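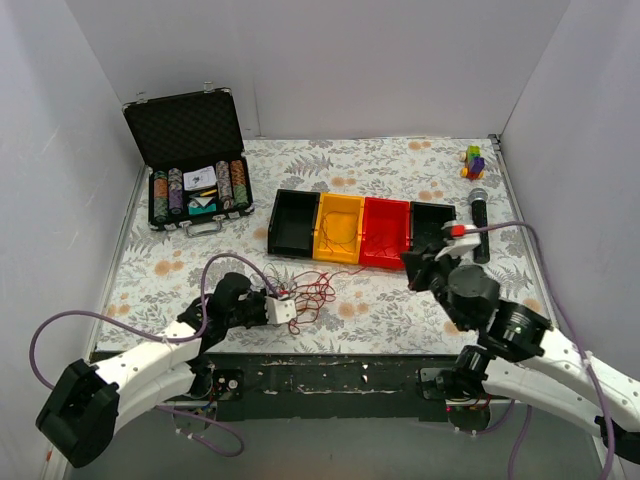 Posted by the Larari stores team, 19/08/2026
Category: Grant reports

We are now past the halfway point of the Sidby games and equipment loan store, and this report covers the work paid for by the second instalment from Ceten.

The store lends board games, card games, small toys, sound equipment and craft electronics to clubs in the area. When the grant began, the stock list held 1,928 items, many of them entered twice. After checking, the list stands at 1,913. Of these, 534 have been cleaned, labelled and put back on the shelves.

Work this month has been on the mixed boxes, which take longest. A poker chip case has to be opened and its rows checked by colour, and any cards or printed inserts go back in between the rows before the lid is shut. Loose wire is sorted into a divided tray with black, yellow and red bins. The red wire tangles badly and we have asked Urio for a price on small reels. Microphones are listed separately from their leads. Block figures are lent as built.

Spending is within budget. The patterned cloths for the sorting tables came out of the sundries line, as agreed in the spring. We have £600 left for storage, and would like to spend it on lidded boxes for the electronics shelves.

Two things are behind. The loan form still does not allow part returns, and the shelf labels for the sound equipment need reprinting. Both should be finished before the next instalment is due.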